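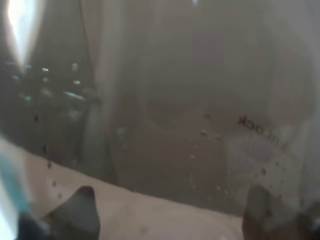

Jodis
Session coordinator, Fasik project, Kvaran, Dultwood

Call for participants: pouring, packing and setting a table
Reference 3563

We are looking for adults who would like to spend one morning or one afternoon with us at Kvaran in Dultwood and do very ordinary things at a table. You will pour drinks, put small things in resealable bags, close the bags, and put cups where you think they should stand. The Fasik project is a study of how people arrange and carry out such small tasks at home, and of the words they use when they explain them to another person.

You do not need any experience. We would be especially glad to hear from people who pour with the left hand, people who wear reading glasses for near work, and people over sixty, as these groups were few in our spring sessions. We can accept up to 100 participants before we close the list at the end of October.

What you will do

The session starts with the cups. We use plastic ones, and you may move them on the table as you like before you begin. First you show us how you would place them for a guest, then for a child, then only for yourself. There is no correct answer and we do not give marks.

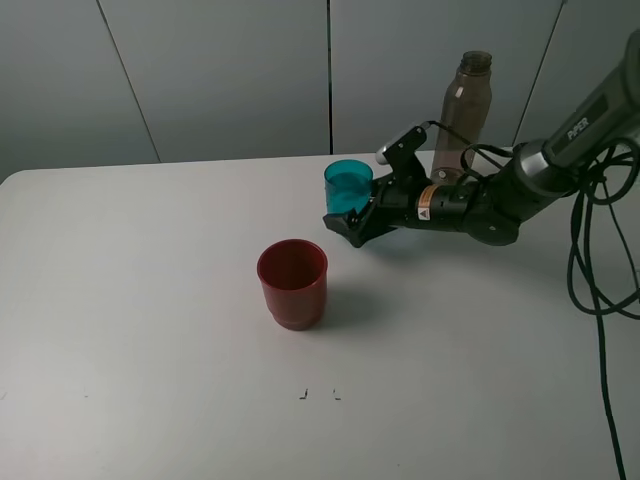

Red plastic cup on the white table, Kvaran.

After this comes the pouring. You will have a bottle of 1000 ml and we ask you to fill the cups to the level which feels right to you. Some people stop at half, others go almost to the rim, and both are interesting for us. If you spill, please leave it for a moment so that we can make a note, and then we wipe it together.

The bags are the last part. You choose some dry things from a tray, such as pasta or buttons, and pack them as you would in your own kitchen. We also ask how you press out the air, if you do this at all - many people have a method from their mother or from camping and it is a pleasure to hear about it.

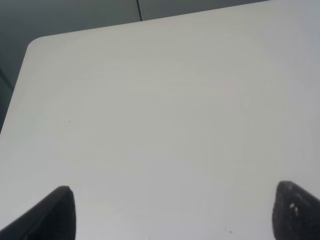
Between the parts there is a break with tea, coffee and biscuits. Please tell us before you come if you have an allergy. You may stand or sit during the tasks, and a chair with arms can be brought for you. The whole visit takes a little less than three hours.

What we ask from you

You should be 18 or older and able to follow simple spoken instructions in English. Your English does not have to be perfect, mine is also not. Please wear sleeves that can be rolled up, and take off large rings or bracelets before the bag task.

What we offer

You receive a shopping voucher at the end of your visit and we pay your bus or train ticket inside the Dultwood area. If you decide to stop early, you keep the voucher.

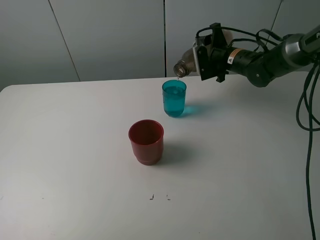
Notes from the session are stored under a number and your name is kept on a separate list. You can ask us to remove your notes until the study is closed.

How to apply

Write a short message through the contact form of Kvaran with the reference 3563 in the subject line. Tell us your age group, which hand you use for pouring, and if mornings or afternoons are better for you. We have also a few places on Sunday for people who work in the week. You will get a reply with a time and a map - please use Door 7, on the side of the car park, and ring the lower bell.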